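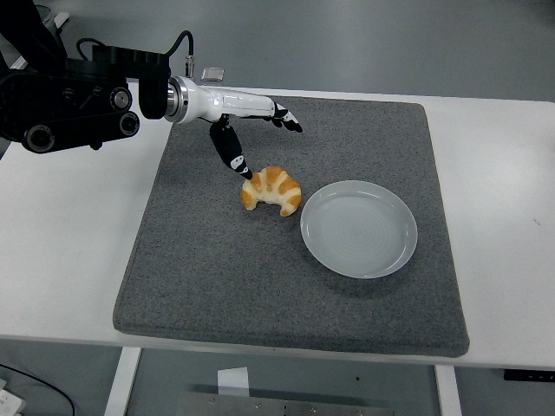

Learning to sleep in a quiet town

2 Jun 2022

When I moved to Alholm in April, I expected to sleep like a child. For 7 years I had lived in Commont, above a street where the buses started before five in the morning, and all that time I told myself that the noise was the reason I was tired. Now I live in a place with 3,000 people and one traffic light, and the first weeks I slept worse than before.

I want to write down what I tried, partly because two readers asked me after my last post, and partly because I forget such things quickly.

The first night I lay in bed and listened. In Commont I never listened to anything, there was too much of it. In Alholm I heard the refrigerator start and stop. I heard the pipe in the wall, which makes a small knock when the neighbor upstairs closes the faucet. Around midnight a dog barked two times and then it was so quiet that I waited for the third time. I waited maybe an hour. The dog, I suppose, was sleeping.

My mother has the opinion that one must be tired in the legs to sleep well, so I started with walking. There is a path from the end of my street to the old mill in Morsy, and back along the river. It takes me 2 hours if I don't stop at the bakery, and I stop at the bakery. The walk is beautiful and I recommend it to everybody, especially the part after the wooden bridge where the ground is soft and the trees close over you. For the sleep it did a little. I fell asleep faster, but I still woke up at three or four and lay there with very rested legs, thinking about my taxes.

Then I changed the bedroom. The curtains that came with the apartment are thin and yellow, and the lamp of the parking lot shines directly on the pillow. I bought heavy ones in dark blue. I made a mistake with the measuring, I took the width of the window and forgot that a curtain needs to hang in folds, so I had to go back and buy one more panel, and this one is from another batch and a bit more green. In the dark it makes no difference. In the morning I see it every time.

The dark helped more than the walking. I was surprised by this, as I always believed that I was a person who can sleep in any light. On trains I can. It seems that at home I can't.

The next thing was the coffee, and here I was not very willing. I used to drink my last cup at five in the afternoon, at the time when my work becomes slow. I do translations of user manuals, and there is a moment every afternoon when the sentence "make sure the lid is closed" stops having a meaning in any language. I moved the last cup to lunch. For one week I had a headache and I was not nice on the phone. After that I did not miss it so much. Now at five I drink a tea that is called Briser, which I found in the small shop beside the post office. On the package it says mint and fennel. To me it tastes mostly like the package, but it is warm and I like to hold it.

I also tried an app with sounds. You can choose rain, forest, fireplace, ocean, and also "city at night," and I laughed when I saw it, and then of course I chose it. I had moved away from the buses and now I was playing buses from my telephone. It worked quite well, I must admit. The trouble is that the recording is short and it repeats, and after some nights I knew exactly when the man with the cough would come. I began to wait for him like I waited for the dog. So I deleted it and bought a simple fan, which makes one sound and always the same.

What I did not change is the telephone beside the bed. I know that all the advice says to put it in another room. I read this advice usually in bed, on the telephone. Maybe in the fall.

The biggest change came from something I did not plan. In Commont I went to bed when I was finished with everything, and this could be ten or it could be one. Here the shops close early and the evenings are long, and without deciding it I began to go to bed at 11 every night. I noticed it only when a friend called at a quarter past and I was already brushing my teeth and annoyed. After two weeks or so, my body understood. Now I become sleepy a little before, even if I am in the middle of a good chapter, and I read the same line again and again until I give up.

I still wake up in the night sometimes. But I have stopped to look at the clock, I turned it to the wall, and this is a small thing that I would suggest to everybody who has the same problem. When I don't know if it is two or five, I can't calculate how many hours are left, and then there is not much to be worried about. Usually I hear the fan, and the pipe, and I think about something boring – a lid that must be closed, for example – and the next thing is the morning.

If you have moved from a loud place to a quiet one, I would like to know how long it took for you. Please write it in the comments. And if someone knows a way to make two blue curtains the same blue, please write that also. The shop says they can't take it back after it has been hanging.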